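Why printed camouflage loses its color at the folds

Cotton printed with a multicolor pattern ages unevenly. The base cloth may last for years, but the printed areas begin to change much sooner, and they change first along folds, hems and seams. Textile engineers call this edge abrasion. Most owners call it fading, a word that covers several separate processes.

Naheed Mirani has studied the problem at the Morais laboratory since May, using garments supplied by Clurkau, a maker of casual clothing. Her test group consists of camouflage prints in nonmilitary colors. Such prints place very dark and very light areas side by side, so a small transfer of dye shows up quickly.

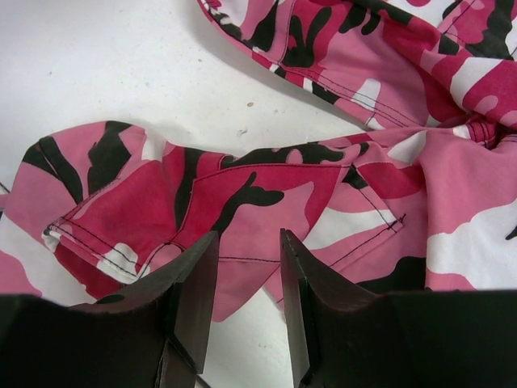
Pink, crimson, white and black camouflage cloth, with two lines of stitching along the hem.

Pigment printing holds color on the surface of the yarn with a binder. Reactive dyeing bonds color to the fiber itself. The first method is cheaper and uses less water, but the binder film cracks when the cloth is bent repeatedly. A hem is the worst case – several layers of cloth, held stiff by thread, rubbing against the drum and against other laundry.

Mirani's bench test runs a weighted felt pad over a flat sample for 2,000 strokes. A second sample is folded once, stitched, and given the same treatment. In the first series, pigment prints showed visible loss on the folded sample after 500 strokes. Reactive prints reached the same grade at 629 on the weakest cloth, and most went well beyond it.

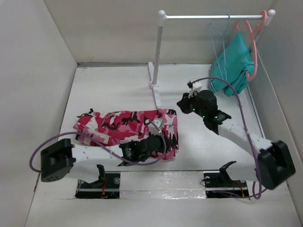

Binder chemistry accounts for part of the spread. Flarasix, a softer acrylic binder, bends more easily but picks up loose dye from the wash water. Musholm, a harder grade, stays clean and cracks early. Atif Afridi, who formulates both, recommends a blend for garments with heavy stitching and a longer cure at a lower temperature.

For the owner, the practical measures are limited. Turning a garment inside out moves the wear to the unprinted side. Cold water slows dye transfer but does little for abrasion. A smaller load reduces rubbing between pieces, and line drying removes the tumbling stage altogether – in Mirani's view, the largest single saving. The next series will repeat the folded test with the blended binder on three weights of cotton.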